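Zevar opens its home textiles showroom and sewing room at the old Dumska dye works

Dec 2, 2025

Zevar, the family-run maker of curtains, table linen and blinds, is very pleased to invite neighbours, customers old and new, and anyone who has ever stood in a shop wondering which of two greys is the warmer one, to its new showroom in the old Dumska dye works. The doors are open now, the kettle is on, and there are 184 fabrics hanging at full length so that people can see how they really fall.

It has been a long road to get here. The company started in a rented room with two sewing machines and a cutting table that had to be folded away at night, and for years customers chose their cloth from little squares stapled to a card. Those squares served us well enough, but a square the size of a biscuit tells you very little about a curtain that will hang from ceiling to floor, and we have wanted to do better by people for a long while.

"My mother used to carry whole bolts of cloth to people's houses on the tram," says Norbert Zeman, who runs Zevar. "She said you can't choose a curtain until you have seen it in your own window, in the morning and again at night. We can't bring everybody's window to Dumska, but we have put in tall ones facing both ways, and we'll happily leave you in peace with a cup of tea while you make up your mind."
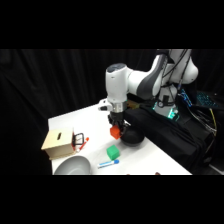
What visitors will find

The ground floor is given over to curtains and blinds, from light summer voiles to the heavy lined winter cloths that keep a draughty hall bearable. Upstairs is table linen, with cushions and throws along the back wall, and a remnants corner where short lengths are sold by weight. The sewing room is behind glass at the far end, so you can watch your order being made if you like that sort of thing (plenty of people do, and the sewing team say they don't mind a wave).

The whole place covers 3702 square feet and has level access from the courtyard. The old dye vats have been kept and cleaned, and one of them now holds umbrellas.

Made to measure is still the heart of what we do. Bring your measurements, or a rough drawing, or just a photo on your phone, and someone will sit down with you and work it out. Home measuring visits carry on as before and are free on orders of 100 euros or more.

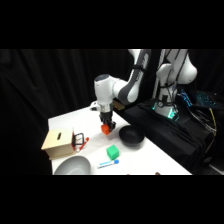

Plurnirow, our new range of plain heavy cloths, goes on sale with the opening. It was designed by Wojciech Adamczyk, woven for us by the Hrnčiar mill, and comes in a run of quiet colours as well as a proper deep black, a shade we were asked for again and again. Black has a reputation for making a room gloomy, and in a small dark bedroom it may well do so. Put it behind something pale, though, as with the black curtain behind the white table and that one bright orange-red cube, and the colours in front come forward wonderfully. Wojciech suggests trying it in a dining room with light walls, or across an alcove full of things you would sooner not look at.

The first 1000 metres of Plurnirow will be sold at an opening price, and hemming is included until the end of March. Free swatches can be collected from the front desk, and yes, they are a good deal bigger than a biscuit.

Members of the press who would like to visit, borrow fabric for photography or talk to Norbert Zeman or Wojciech Adamczyk are warmly invited to get in touch with the Zevar showroom at Dumska.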